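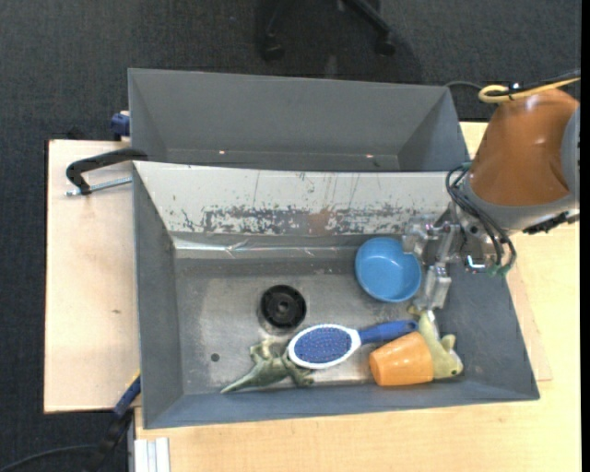

Ionuț Oprea reckons I should have been told to stand down from the Grendwood Day Centre quiz years ago, and has replied to my last post to say so. Noted, Ionuț. Your team came tenth.

For anyone just joining: I've handed over the question cards after 20 years. The centre gave me a send-off in the main hall at Trurnberg, with a buffet, a speech and a card signed by people I'm fairly sure I once disqualified.

The speech covered the Great Tie-Break of the Hivov room, when I asked for the year the old bakery opened, said 1941, and was corrected by a woman who'd been at the opening. She got the point. She also got my chair.

The raffle made £579 for the minibus. First prize was a meal for two at Ciobanu. I won it, having sold most of the tickets, and the booing was very warm.

I put it back in, by the way. Second draw went to Ionuț. There is no justice in Grendwood.

New quizmaster starts in May. I've passed on the cards, the bell and 10 pencils, most of them chewed.

I'll be on the table by the radiator, querying the answers.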